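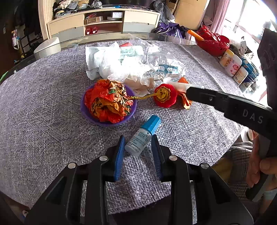

Figura 3 – Duas garras manuais em uso sobre uma mesa redonda, com um frasco conta-gotas deitado entre as pastilhas azuis.

3. Planeamento da compra e do orçamento

3.1 Antes de pedir preços

Este capítulo aplica-se a quem vai equipar um ou mais postos de trabalho com garras manuais Walis. Leia-o até ao fim antes de preencher a folha de encomenda do anexo B. A montagem das garras é tratada no capítulo 4.

1. Faça a lista dos objetos que as garras vão manusear. Anote a largura de cada um no ponto onde será agarrado.
2. Separe os objetos em três grupos: rígidos pequenos (frascos, tampas, caixas), moles (sacos de plástico, lenços, papel amarrotado) e objetos com cordão ou borla.
3. Decida se cada tarefa se faz com uma garra ou com duas. Abrir um saco ou segurar um frasco e rodar a tampa exige duas.
4. Escolha a mesa. Pode ser uma mesa comum, redonda ou retangular, com ou sem toalha. Não é preciso comprar bancada própria.
5. Verifique se o operador consegue chegar a todos os objetos com o braço da garra na diagonal, sem se levantar da cadeira.

NOTA: Um frasco pequeno deitado sobre tecido é um bom objeto de ensaio. Se as pastilhas o agarram pelo corpo e o voltam a pousar, servem para a maior parte dos rígidos pequenos.

3.2 Composição de um posto

Um posto de duas mãos é composto por:

– duas garras manuais;
– um jogo de pastilhas de reserva por garra;
– um carregador Kofler, que serve as duas garras;
– uma licença do programa de registo Kundum, por computador.

O suporte de parede Grinder é opcional. Encomende-o se as garras tiverem de ficar guardadas fora da mesa.

3.3 Valores de referência

Os valores seguintes são em euros, sem IVA e sem transporte.

Garra manual, unidade: 601
Carregador Kofler: 292
Jogo de pastilhas de reserva: 63

A licença Kundum e o suporte Grinder são orçamentados caso a caso. Peça o valor por escrito juntamente com o das garras, no mesmo pedido.

6. Multiplique o preço da garra pelo número de mãos, e não pelo número de postos. É o erro mais frequente nas folhas que recebemos.
7. Some um carregador por posto.
8. Some um jogo de pastilhas por garra.
9. Acrescente a licença e, se for o caso, o suporte.
10. Só depois aplique o IVA e o transporte.

ATENÇÃO: Não retire as pastilhas de reserva para baixar o total. As pastilhas são peças de desgaste e a garra não deve ser usada com uma pastilha rasgada ou solta.

3.4 Custos de funcionamento

11. Inspecione as pastilhas a cada 500 ciclos de abertura e fecho. O contador está no menu Estado do programa Kundum.
12. Reserve verba para um segundo jogo por garra se trabalhar sobretudo com cartão ou tecido áspero.
13. Inclua no plano as horas de quem prepara a mesa. Repor os objetos entre sessões demora, e demora mais com sacos e papéis do que com frascos.
14. Verifique o aperto dos parafusos das placas uma vez por mês. Não há custo de material, mas a garra fica parada durante a verificação.

NOTA: Os objetos de uso diário raramente precisam de verba própria. Embalagens, taças, cestos e frascos que já existam no local são suficientes para começar.

CUIDADO: Não use frascos de vidro nem recipientes abertos com líquido nos ensaios. O líquido pode entrar no mecanismo e a avaria não está coberta pela garantia.

3.5 Prazos e encomenda

15. Envie a folha do anexo B preenchida e assinada.
16. Aguarde a confirmação com o número de encomenda antes de marcar a formação.
17. Para entrega antes do fim do ano, envie a folha até outubro. Os carregadores podem seguir em caixa separada – confira as duas guias antes de assinar.
18. Guarde as embalagens de origem até concluir o ensaio do capítulo 4. As devoluções sem embalagem não são aceites.

Comentários dos leitores (4)

Visitante
O ponto 6 devia vir a negrito. Fizemos as contas por posto e tivemos de pedir um reforço de verba para as garras que faltavam.

Visitante
O carregador serve as duas garras ao mesmo tempo ou é uma de cada vez? No anexo B não diz.

Visitante
Ao mesmo tempo, tem duas saídas. Aqui está ligado assim desde o início.

Visitante
Falta indicar a validade da licença Kundum. No nosso orçamento veio como anual e tínhamos previsto um pagamento único. Convém perguntar antes de fechar a folha.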